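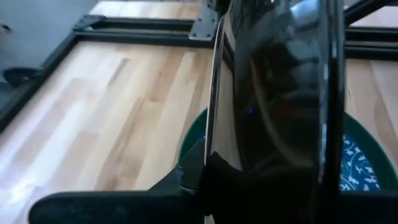
Gripper finger, wrist camera view. Small blue light near the middle.

Workshop notebook, May, started 7:40 in the morning

Subject today: why the bank account is thin when the order book is full. I promised to write the numbers down before we talk about prices again.

I took all the jobs we closed since the winter and put them on one sheet, one line for each job. 64 jobs. For every job I wrote the day we bought the material, the day we delivered, the day we sent the invoice and the day the money came. It took me most of yesterday, because the delivery notes are in the gray folder and the invoices are in the software, and they do not have the same job numbers. This should be repaired first, it is a stupid loss of time.

What I found so far:

The average time from delivery to invoice is 21 days. I did not believe it and made the calculation a second time, with the same result. Our payment terms start when the invoice is sent, so we give every customer three extra weeks as a present. We complained a lot about slow payers this year and I also complained.

Pirside is the worst case on the sheet, 74 days from delivery to money. But when I look at the line, they paid on the last day of the terms. The rest of the waiting was on our side. I take back what I wrote about them in the previous entry.

Osska pays fast and always did. We give them a discount for early payment which was agreed in the old shop. I think they would pay early also without it, but I have no proof and I would not touch it this year.

Kourkoulas: small orders, many changes. I could not find the hours for the changes on any invoice. Two of the changes I remember well, one was a complete new drilling pattern. Question for everybody who talks to them on the phone: do we write these changes down somewhere? If yes, please tell me where.

Material. The sheet stock for Pristik was bought in one large order to get the better price. The saving was $1,000 and in March I was proud of it. Now most of it is still on the rack and the supplier was paid long ago. I don't say it was wrong to buy it. I say we looked only at the price for one sheet and we did not ask when we will use it.

11:15 -- Tried to calculate the margin for each job. Stopped. The labor hours are good for the machine work and very poor for assembly and packing, where people write a half day or a full day and nothing between. With hours like this the margin can be anything. Left the column empty, please do not fill it with guesses.

Afternoon. Changed one thing only: the invoice is now made the same day as the delivery note, by the person who closes the job. The template is in the shared folder, under Invoices, and the customer data fills in by itself when you choose the name. If the price is not clear, send it to me the same day and do not put it in the tray. The tray is how we came to 21 days.

I made three invoices this way to test it. The first one was slow, I had to search for the tax number. The other two went well.

Not decided: a deposit for larger orders. I am for it. There is a risk with Kourkoulas, who could go to another shop, and I would like to know first if we earn money with them at all.

To do:
same job number on delivery note and invoice
assembly hours in quarter hours, new sheet at the bench
list of stock on the rack with purchase date
ask the bank what the credit line costs us per month, the statement is not clear to me

Next entry when the new invoices are paid. I will use the same columns so we can compare.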